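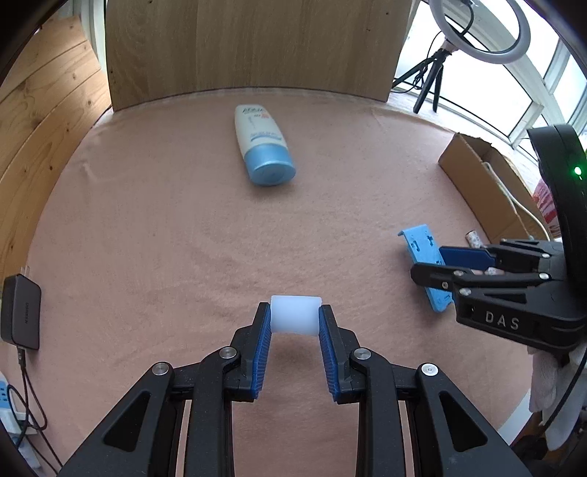 Two hand-held grippers at a demonstration table, with a small white cylinder between the blue finger pads of the nearer one.

Report of a Visit to the Kandasamy Workshop, Bondley

Prepared by Aravind Nambiar, Equipment Planning, Rurkasum

Purpose of the visit

On 24th October a party from Rurkasum visited the Kandasamy workshop at Bondley to see hand-held grippers in use and to gather information for the coming equipment budget. The present request from our handling laboratory is for two grippers and the table fittings that go with them. The budget must be settled in January, and the planning office wished to see a working table before any figure was put forward.

The visit lasted the full morning. We were received at the front office, given a short safety talk and taken directly to the demonstration tables.

What was shown

The first table was given over to the handling of small household goods. The grippers are of the parallel type, with black linkage arms and ribbed blue pads on the jaws. Our hosts had laid out articles of the kind found in any bathroom cabinet, among them a squeeze bottle with a blue screw cap. The table was covered in a soft pink cloth and had upright wooden panels at its back and side. A ring light stood on a tripod close by.

Members of our party were invited to try the grippers. Small round articles proved harder to pick up than expected, and several of us needed a second attempt. The bottle gave less trouble when taken by the body than by the cap. Staff advised that a new operator should be allowed a week of practice before any work is counted toward a target, and we recommend that this week be shown in the plan as paid time.

The second table was used for sorting exercises and was of less interest to our own program. We did, however, note the labeled bins beneath it, which the laboratory may wish to copy.

Costs discussed

We were quoted $1,264 for the fittings of a single table, covering the panels, lighting, power supply and cloth. The grippers are priced separately, and a written quotation has been requested under the project name Hania. It should reach the planning office before the end of next month.

The following items did not appear in our draft budget and should be added:

Replacement finger pads. These are treated as a consumable at Kandasamy and are ordered ahead of need.
Spare pivot screws and a driver to fit them.
Power strips and cable covers for each table. The number of outlets required was higher than our draft allowed.
Storage bins for the articles to be handled, and a small yearly sum for replacing the articles themselves.
Operator practice time, as noted above.

Shipping is charged by weight and will be quoted with the grippers. Customs charges do not apply.

Space and power

Our laboratory has set aside one bay for the new equipment. Having seen the tables in use, we believe the bay will hold one table comfortably, with room for an operator and a chair. A second table would require the removal of the old bench along the north wall. The facilities office has been asked for a price on that work – it should be entered as a separate line, so that the first table is not delayed by it.

Daylight is a further point. The bay at Rurkasum faces a corridor and receives none, so the lighting allowance should be kept in full even if other items are reduced.

Training and support

Kandasamy offers a training course of 40 hours, which may be taken at Bondley or at the buyer's premises. The course at Bondley is the cheaper of the two, but travel and lodging would fall to us. We were told that repairs are normally handled by exchange, with the buyer paying return postage. The length of the warranty was not stated clearly during the visit, and we have asked that it be set out in the quotation.

Recommendations

The party recommends that two grippers and the fittings for one table be entered in the January budget, with the second table held over until the bay has been in use for a full term. Spare pads should be bought with the first order. Training should be taken at our own premises if the price difference, once travel is included, is small.

The planning office thanks the staff at Bondley for their time and for the patient answers given to our questions. Comments on this report should be sent to Aravind Nambiar before the quotation is reviewed.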